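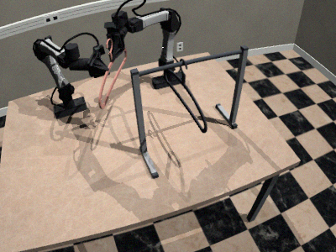 How to Sit for a 30-Minute Silent Meditation

These steps are for people coming to the evening sits at Drellcombe for the first time, but they work just as well at home. You don't need any background in meditation. If you can sit still for a few minutes, you can build up to the full sitting.

1. Pick your seat
A chair is fine. Put both feet flat on the floor and move forward a little so your back isn't leaning on anything. If you use a cushion, your knees should be lower than your hips. Fold a blanket under you until they are.

2. Set a timer
Use a soft bell and put the phone out of reach, face down. Beginners should start with 3 minutes and add a little each week.

3. Settle the body
Let your hands rest on your thighs. Drop your shoulders. Close your eyes, or look at a spot on the floor a few feet ahead.

4. Follow the breath
Don't try to slow it down. Notice the air at your nostrils or the movement of your belly – choose one and stay with it for the whole sitting.

5. When you drift
You will start planning dinner or going back over an argument. Say "thinking" to yourself and return to the breath. You may do this dozens of times in one sitting.

6. Deal with discomfort
An itch can usually be left alone. Sharp pain in a knee or hip can't. Move slowly, then go back to step 4.

7. Finish
When the bell sounds, keep your eyes closed for three more breaths. Stretch your legs before you stand up, especially if a foot has gone numb.

Morenike Akande leads a longer sitting in October for people who have been practicing for a while. Bring your own cushion if you have one, and arrive before the doors close. Late arrivals can wait in the hall and join at the walking break.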